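We use cookies to remember your settings and count visits. By staying on this page you accept them. Accept / Manage

4. How small things get stored on a shared table

4.1 The in-between place

When I started this part of the study I expected to write mostly about shelves and drawers. Shelves are what people show you first, and they had already filled most of my notebook. But I kept coming back to the table surface, and to the small open containers that end up on it. I call these "in-between places" in the rest of the paper. An in-between place is wherever a thing sits when it's finished being used but hasn't gone home yet (if it even has a home!). Cups are very good at this job. So are shallow boxes, lids and the tops of baskets.

My coding log for the table sessions has 772 entries, and 702 of them are small objects, meaning anything I could close my hand around. I coded every entry twice, with 29 days between the two passes, and Myrtle Villanueva went over the ones where I disagreed with myself. She is much stricter than I am about what counts as "put away," and I ended up taking her side on most of them.
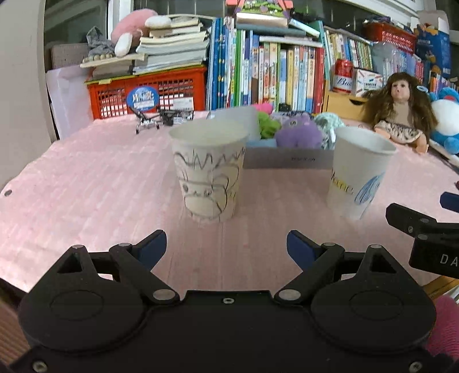
Figure 4. Cups and a shallow box of soft toys in use on the table, with papers stacked on the basket behind.

The rule I settled on is pretty simple. If an object is inside something, I code it as contained, even when the something has no lid and was never meant for storage. If it's lying on a flat surface, I code it as loose. Piles gave me the most trouble, and I changed my mind about them more than once. In the Plisora pilot I had treated a pile as loose, which made every desk with a stack of paper on it look like a disaster. Imani Villanueva pointed out that a pile has an order, and that its owner can often tell you what's near the bottom without looking. So piles now have their own code, and I went back and redid the pilot entries to match - a long October, that one.

4.2 What goes in with what

People sort by softness a lot more than I'd guessed. I had planned to use the categories from the Folliline checklist, which go by purpose: hair things, toys, stationery, sewing. They look great on paper and they fell apart as soon as I tried them on a real box.

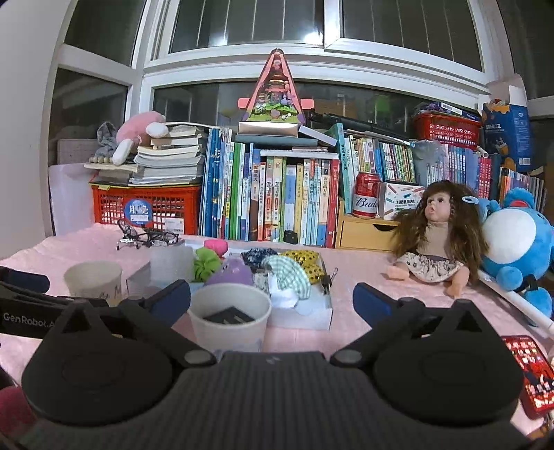
Mixed boxes deserve a code of their own, and I wish I'd added one sooner. Under Folliline, a hair tie and a toy should never share a container, and a box that holds both gets marked as unsorted. I don't think that's fair. The open white box in this second view has a green scrunchie and a gingham one in with a purple plush toy and some patterned fabric, and to my eye that's a perfectly sensible group: soft things, small things, nothing that minds being squashed. The binder clip at its edge is the odd one out, and I coded it separately. The eyeglasses on the tablecloth went down as loose, even though I'd bet most people would call that a normal spot for glasses. Metano, the older scheme, has a "resting" code for exactly this sort of item, and I'm tempted to bring it back for the next round.

The Kapoor scoring sheet has the opposite problem. It gives full marks to any object in any container, so a single item dropped in a cup scores as high as a carefully filled drawer. I kept Kapoor for comparison only, and report both sets of scores in Section 5.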